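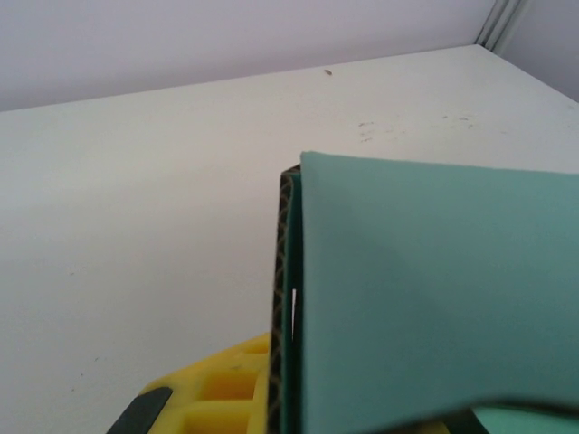 Tampo branco junto à parede.

A sesta não devia acabar aos três anos

Eamon Kavanagh

Todos os anos, em setembro, as crianças que passam da creche para o jardim de infância perdem a sesta. Em muitas casas os pais só ficam a saber na reunião de início do ano, quando alguém explica o horário e refere, entre a entrada e o lanche, que "a partir desta sala já não dormem". Quem pergunta porquê ouve quase sempre que é assim, que as crianças se habituam e que não há espaço para os catres.

Trabalho em jardins de infância há tempo suficiente para saber que as crianças se habituam a quase tudo. Também se habituam a comer depressa e a esperar sentadas. Isso diz pouco sobre o que lhes faz bem. Uma criança de três anos que se levanta às sete, almoça às onze e meia e é recolhida às seis da tarde tem um dia mais comprido do que o de muitos adultos. Às três horas está a chorar por causa de um lápis, e a educadora passa o resto da tarde a separar brigas que começaram no cansaço.

Há crianças de três anos que já não precisam de dormir de dia, e há crianças de cinco que ainda precisam. Obrigar as primeiras a ficar hora e meia deitadas às escuras é tão mau como manter as segundas acordadas. O que defendo é que a sesta exista, que seja oferecida a seguir ao almoço até à entrada na escola, e que a decisão se tome criança a criança, falando com a família.

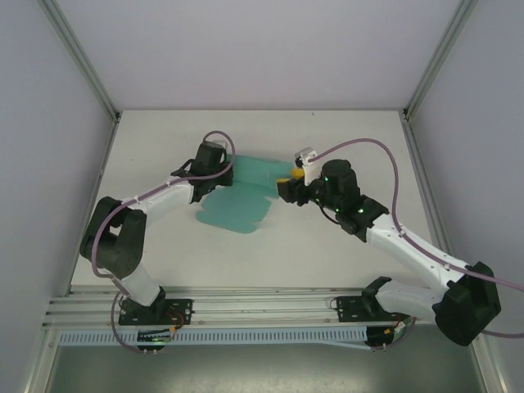 Ikero | Departamento de Educação de Infância

O argumento do espaço merece resposta, por ser o mais repetido. Na rede Drollenari, onde coordenei duas salas, arrumavam-se os catres empilháveis da Stostik num armário do corredor e abriam-se depois do almoço, com as mesas encostadas. Demorava dez minutos. A compra dos catres, com lençóis e capas, ficou em 3000 euros, pagos em dois anos letivos. Não é pouco dinheiro para uma instituição pequena, mas no mesmo período a direção gastou mais do que isso em material de jogo que as crianças largaram antes do Natal.

O argumento do pessoal é mais sério. Enquanto umas crianças dormem, outras estão acordadas, e é preciso gente nos dois sítios. É também a essa hora que as auxiliares almoçam. Conheço salas que resolveram o problema juntando os acordados de dois grupos, outras que puseram os que não dormem a ouvir histórias no refeitório. Nenhuma das soluções é perfeita. A segunda falha quando o refeitório ainda está a ser limpo, o que acontece metade das vezes.

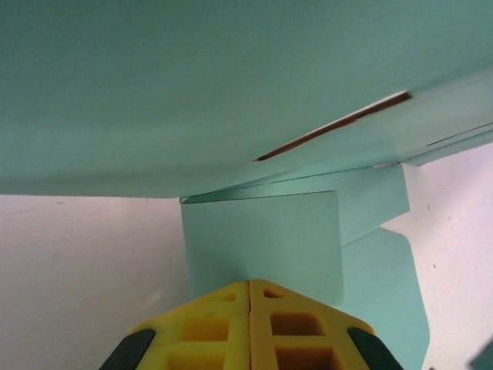 Depois há os pais, que não estão todos do mesmo lado. Alguns pedem que o filho não durma na escola para adormecer cedo em casa, e têm razão em pedir, porque são eles que ficam com a criança acordada até às onze da noite. No inquérito que a Drollenari fez às famílias, com 3429 respostas, 1511 queriam manter a sesta depois dos três anos. Foi menos de metade. Houve quem lesse o número como uma derrota. Eu leio que há muitas famílias a pedir uma coisa que as salas não lhes dão, e que as restantes podem continuar a dispensá-la sem prejuízo de ninguém.

O meu colega Kieran Duggan discorda de mim em parte. Diz que uma sesta facultativa se transforma depressa em sesta para todos, porque é mais fácil fechar os estores uma vez do que andar a gerir exceções. Já vi acontecer. Vi crianças de cinco anos deitadas de olhos abertos, a contar os furos do teto, porque naquele dia faltou uma auxiliar. Por isso insisto em que fique escrito quem dorme, quem descansa e quem não faz nem uma coisa nem outra, com revisão em janeiro e depois da Páscoa. As necessidades mudam durante o ano, às vezes em poucas semanas, e uma ficha preenchida em setembro envelhece mal.

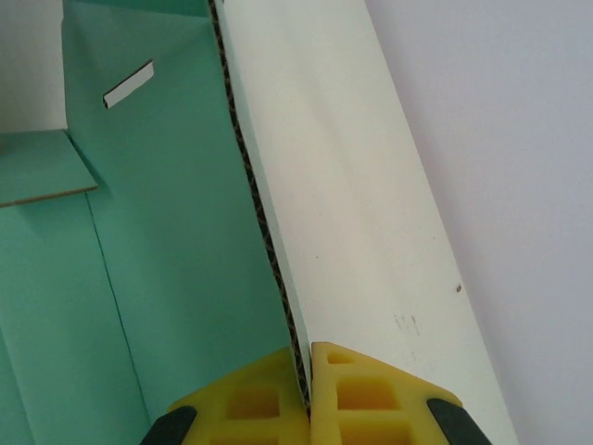

Quanto à duração, uma hora chega para a maior parte das crianças a partir dos quatro anos. Convém que a sala não fique totalmente escura e que ninguém seja acordado com pressa. Quem não adormecer ao fim de vinte minutos levanta-se e vai fazer outra coisa sossegada. As famílias devem saber, à saída, se a criança dormiu e até que horas, tal como sabem se comeu a sopa.

Ouço ainda dizer que a sesta rouba tempo às atividades pedagógicas. O que se faz com um grupo exausto às duas da tarde tem pouco de pedagógico. Nas salas em que trabalhei, as melhores conversas do dia começavam depois das três e meia, com metade do grupo ainda despenteado e o lanche a ser servido. Era a essa hora que se retomavam as construções deixadas a meio de manhã, e quase sempre havia alguém que queria contar um sonho.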